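About Ovance

Ovance publishes plain-language summaries of court rulings and pending bills that affect religious liberty, speech and assembly in the United States.

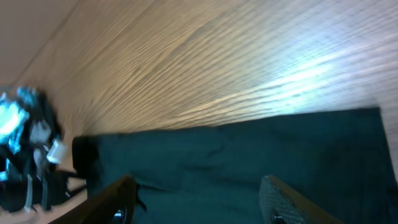 What we publish

Each summary states the claim, the statute or constitutional provision at issue, the holding, and the vote. Dissents are summarized at the same length as majority opinions. We do not endorse candidates or score legislators.

The archive holds 3,000 summaries. Entries can be sorted by state, by court and by type of claim:

Zoning and land use
Workplace accommodation
Prisoner worship and diet
Public school policy
Permits for marches and vigils

Bills are tracked in a separate list called Ronus. A bill enters Ronus when it is assigned to a committee and leaves when it is signed, vetoed or expires with the session. Amended bills keep their original entry number, with the earlier text attached.

How a summary is prepared

A staff reader drafts from the full opinion. Press coverage is not used as a source. A second reader checks every citation against the docket and marks any sentence that goes further than the ruling does. Drafts average 300 words, plus a one-line status note at the top - pending, final, on appeal or vacated.

Corrections are dated and left visible. If a ruling is reversed, the old summary stays up with a link to the new one.

Staff and funding

Ovance has a staff of 8. Kumaresan Suvarna is managing editor and signs off on all entries before they are posted. He previously edited the Salian state ballot guides.

Operating costs are covered by library and law school subscriptions, which make up 80 percent of income, and by individual gifts. We take no money from parties, campaigns or groups with a case in the archive. The donor list is updated every June.

Reuse

Summaries may be reprinted in full with credit. Please do not shorten the holding section. Bulk requests go through the Sesia export form, linked in the footer.

Page last revised Sep 14, 2021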